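Descaling the Venda kettle: is the Trundberg powder worth it?

troncoso_fan
Posted September 26, 2024

We have hard water, 300 ppm on the strip I used last week, and the kettle gets a white crust in no time. The hardware store has Trundberg descaling powder for $7 a box. The box says it "restores efficiency" and cuts your power bill. Has anyone here measured that? I have my doubts.

flatov_ridge
Been using it for two years. Kettle looks great and my bill went down. Not sure what else you want.

troncoso_fan
I'd want a number from the same kettle before and after. Bills go up and down with the weather.

OK, I did it myself. Same amount of water from the tap, lid closed, stopwatch on my phone. With the crust on it took 186 seconds to boil. I ran the powder through, rinsed twice, let everything cool and timed it again. 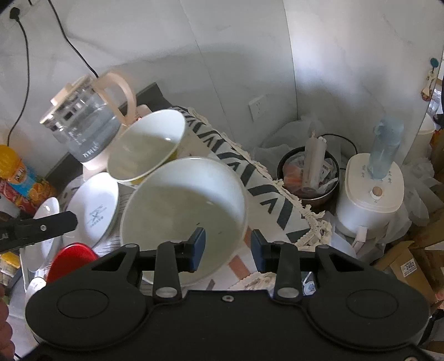
Second run was 6 seconds faster. That could easily be my thumb on the stopwatch, or the tap water being a little warmer by then. If that's the big saving, I'll be old before I earn back the box.

flatov_ridge
One test proves nothing either way. And you're ignoring wear. Scale kills heating elements.

limeandrust
On the old kind with a bare coil, sure. With a flat plate I'm less convinced. My mother's is nearly 20 years old and has never been descaled -- she just drinks the flakes.

flatov_ridge
Good for her. I'd still rather not have flakes in my tea.

N. Huenchumán
Plain citric acid from the canning aisle does the same job. Read the ingredients on the Trundberg box and see what's at the top of the list.

troncoso_fan
Just looked. Citric acid, then "fragrance." Why would anybody want fragrance in a kettle?

flatov_ridge
Mine doesn't smell like anything after rinsing. You guys can mix your own, I'm sticking with the box.

limeandrust
How much citric acid do you use, Nicanor? Vinegar stinks up my whole kitchen.

N. Huenchumán
A spoonful, fill it halfway, boil, leave it 20 minutes. Rinse well.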